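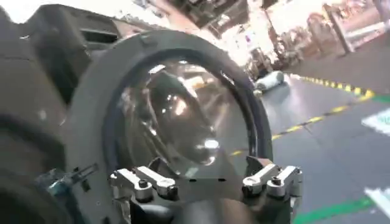 Our building put in stacked laundry machines in June, and since then my notes on drying times have grown long enough to be worth posting. Iltcombe is damp for most of the year, there is no balcony on my side, and everything I own goes through the shared room on the ground floor.

The number that matters most is the spin speed before the load ever gets to the dryer. At 1000 rpm, a mixed cotton load goes in wet enough that 60 minutes on the standard program leaves the waistbands and pockets damp. I now run a second spin on its own with nothing else selected. It adds 9 minutes and saves more than that at the other end.

Load size comes next. I weigh mine with a Stullel luggage scale hooked through the handles of the bag, dry, before washing. At 7 kg the towels come out in a rope with a wet core. Two smaller loads take longer in total but finish evenly, and I don't have to hang anything over the bathroom door afterward.

The lint filter sits low in the opening, along the bottom curve, and is easy to forget because you have to lean down and look for it. I check it before loading. If the previous person ran fleece or new towels, the panel is felted over and the cycle runs long - I have had to restart a load over this more than once. Lint comes off with a dry hand. What stays in the slots needs a soft brush, and I keep a Gallardo dish brush in the laundry bag for it.
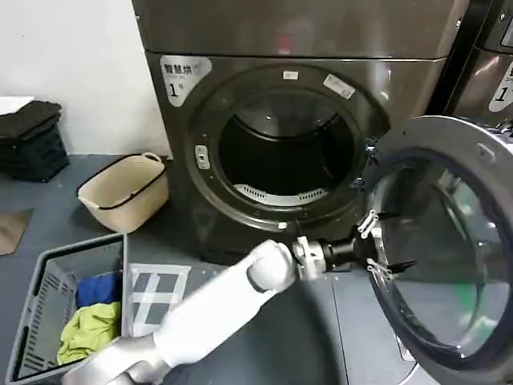

Machine 1, door open. The filter is the pale gray panel with the slots.

While the door is open I also wipe the gasket. A sock can sit in the fold for days, and grit there will mark a white shirt. One pass with a damp cloth is enough.

The doors are heavier than they look and wide when open. Two people loading side by side will get in each other's way, so I go early, before 7. Push the door until the catch clicks. If it only rests against the rim, the program will not start and the display gives no useful explanation.

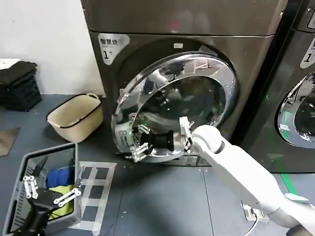 Machine 1 again, door partly open, with its neighbor on the right.

Wool I still dry flat. Sheets go in alone, shaken out first, and I stop the program halfway to untangle them. I tried a set of Gillodach dryer balls for a month and measured no difference on cotton, though the duvet cover did ball up less. Next I want to compare the low heat program against standard on the same set of towels, weighed before and after.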